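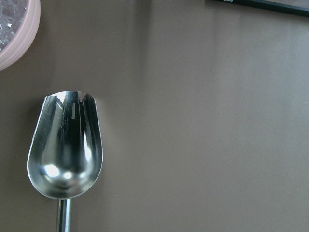 Home | Projects | Log | Parts | Contact

Scoop arm - end of term report
Remo Sala, December 30, 2024

Goal: arm picks up a metal ice scoop by the handle, takes clear pieces out of a bowl, drops them in a cup. Built in the shared workshop at Pesine, started in July.

What we got done. Arm bolted down, gripper jaws reprinted (2 versions, second one has rubber on it). Wrist camera works. Recorded 95 practice runs by hand, kept 39. The rest were junk - bad lighting or I bumped the table.

Main problem is the scoop. Shiny steel, picks up glare on the inside of the bowl and the detector thinks thats an edge. Handle is duller so we switched to finding the handle first, then guessing where the bowl is. Much better. Clear pieces in the pink bowl are still hard, depth readings jump all over.

Grip slips when the scoop is full. Tried more force, motor got hot, backed off.

Code is on the Varghese drive, folder "scoop_final2" (not the other one). Log has over 1110 lines, sorry, didnt have time to clean it.

Still to do: matte tape on the scoop, lower the lamp, teh cup part.

Share | 2 comments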